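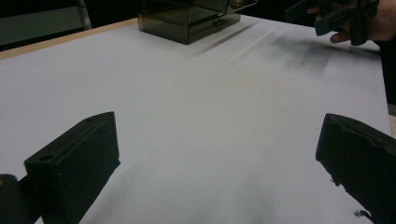

Figure 1. Both hand-held grippers over the white tabletop, with the translucent box at the back.

Keeping the Grippers Healthy
Zofia Zalewska and Hrvoje Softić, Daltesham

Our part of the Moreira project was looking after the two hand-held grippers, and we ended up loving it (more than the coding, if we're telling the truth!). By January the pair had logged 191 drawer pulls, and the fingers were starting to drift out of line.

So we wrote a setup routine. Before each session we wipe both inner faces, check the finger screws, then open and close each gripper 10 times and listen for clicking. After that we close the fingers on a paper strip and tug - if it slides, the finger gets loosened, squared up and tightened again. The whole thing takes 23 minutes, and we got faster every week.

Our supervisor, Ishbel MacBrayne, had us keep a wear log too, with a page for each finger. Reading back through it was the best part, because you can see exactly when the alignment began to go. Next term we want to try softer pads on the inner faces and rerun the paper test with them.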